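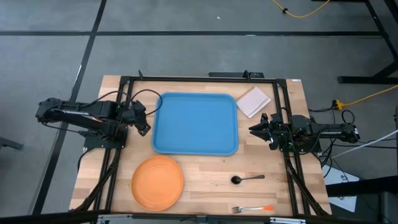 A blue tray, an orange plate, a spoon and a fork on a butcher-block-grain tabletop. The tray and plate are both empty.

Himlow changes tray layout for December meal service

Himlow will move its staff dining room to a fixed tray layout in December, ending the present arrangement in which diners collect a plate, a tray and cutlery from three separate points. The change applies to the midday meal only. Breakfast and the evening counter will run as they do now.

Under the new layout, each tray will be set before the doors open. The plate goes on the left half of the tray, with the fork and spoon side by side on the right. Knives will be kept in a holder at the end of the counter and handed out on days when the menu calls for them. Napkins stay on the tables.

Graham Stockdale, the dining room manager, said the main purpose is to shorten the line at the cutlery point, where diners stop with a loaded tray in one hand. "People set the tray down on the edge of the counter, pick out a fork, and pick the tray up again," he said. "That takes longer than the serving does."

The dining room holds 1,976 pieces of tableware in regular use, counting trays, plates, bowls and cutlery. A stock check in the fall found 162 pieces to be withdrawn. Most were plates with chipped rims. The rest were trays that had warped in the dishwasher and no longer sat level on the rails, and a small number of forks with loose handles.

Replacement plates have been ordered from Drisari, which also supplied the current set. The new plates have the same diameter as the old ones and a slightly higher rim. Ishbel Forsyth, who handles purchasing, said the diameter was kept so that the existing drying racks and shelf dividers could stay in place. A wider plate was considered and dropped after a measurement of the racks showed that every second slot would have been lost.

Trays will be the rectangular pattern with rounded corners and a raised rim. The older trays with molded compartments will be withdrawn from the midday service and kept for deliveries to the training rooms on the upper floor. Forsyth said the compartments hold a portion well but do not take a full-size plate, and that food is harder to clear from the inside corners.

Cutlery will be mixed for the time being. The room has both plain metal forks and forks with colored handles, and no order has been placed to bring them into one pattern. Spoons are in the same position. Stockdale said he would like matching sets but that the request would have to wait for the next budget.

Setting the trays ahead of service adds work before the doors open. A crew of two will start at 10 in the morning and is expected to finish before the first sitting. Set trays will be held on wheeled racks, 14 to a rack, with a clear space above each tray so that the plate rim does not touch the shelf over it. Racks will be covered until they are rolled to the counter. Any tray still unused at the end of the meal goes back through the dishwasher with the rest.

Agnes Gillies, who supervises the dish room, asked for one change to the first draft of the plan. It had the fork and spoon lying across the plate to save room. In her view this would leave marks on the plates and cause cutlery to slide off when a rack was moved over the door sill. The draft was revised and both pieces now lie flat on the tray, with the handles toward the diner.

Return of used trays is also changing. Diners will be asked to leave the plate on the tray and put cutlery into a bin of water beside the return hatch. At present cutlery comes back on the plate, under napkins or inside cups, and some of it goes out with the food waste. Gillies said forks are lost that way more often than spoons. Plates should not be stacked by diners, as stacked plates have to be separated and scraped again.

Diners who do not want a set tray can ask for a plate alone at the counter. Soup bowls will be stored next to the soup and are not part of the set. Left-handed diners may turn the tray around, and the wording on the counter sign will say so. People bringing their own food can take loose cutlery from the holder at the end of the counter.

Azlan Pillai, who represents the second-floor offices on the dining group, had asked for a smaller tray for people who take only a salad or a sandwich. Two sizes would need two kinds of rack, and the request has been put off. It will be looked at again once the new arrangement has run for a full month.

A printed sheet showing the position of each piece will be posted inside the dish room door and beside the rack area. Comments on the layout can be left with Euan Crichton at the counter. The first midday meal with set trays will be served on a Wednesday, and the old cutlery point will be taken out after service that day.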